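4.2 Operating rules for shared bench cells

The rules in this section were drawn up after the first month of recording at the Okoro site and were applied without change at Cestden. They cover the state of the bench before an episode, the conduct of the operator during it, and the conditions under which an episode is kept. Hardware safety limits are treated in Section 3 and are not repeated.

Before each session the operator opens and closes the gripper once with nothing between the fingers and inspects both grip pads. Scuffs and small specks are logged but do not stop work. A pad that has lifted at a corner, or whose texture has worn smooth at the tip, is replaced before any tube is handled. Villanueva and Collado, in an internal report for the Suvov project, had set pad replacement at a fixed 600 grasps. We dropped the fixed interval, as wear depended more on the tube type than on the grasp count.

Tubes are placed in the rack by hand. The rack must sit fully on the tabletop, and the approach path of the fingers must be clear of other labware. Colored liquid is used in place of reagents during all training and checkout runs, so that a spill can be seen at once against the bench surface and no hazardous material is released. Each color is tied to a tube role in the session sheet. Operators may not swap roles partway through a session, even when the task would permit it.

An episode starts with the fingers open and out of contact with the rack (Figure 6). Starting poses are varied within the limits given in Table 2. If a finger touches the rack before the start signal, the episode is voided and the rack is reseated by hand.
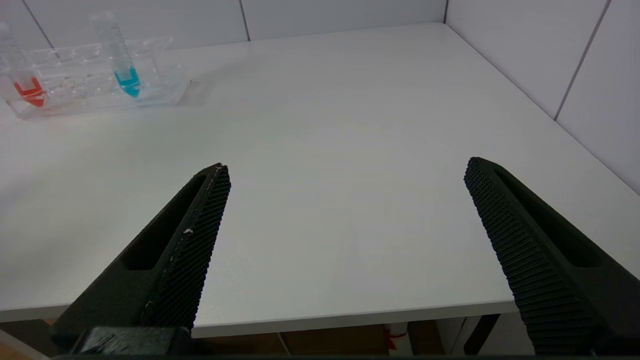

Figure 6. Open gripper fingers and a clear tube rack holding two conical tubes, one with orange-red and one with blue liquid.

Voided episodes are retained in a separate folder together with the operator's note. Of the 2,385 episodes recorded under these rules, almost all of those voided were lost to early contact with the rack. The Groleo controller logs contact force at the wrist, but we did not use force alone as a test, as light touches fell below its threshold. The operator's judgment was therefore final, and a second reader checked the notes at the end of each session.

Two points remain open. The rules do not say how long a filled tube may stay in the rack between sessions, and practice differed between the sites. They also assume a single operator per cell. A draft for paired operation was written in February but has not been tested.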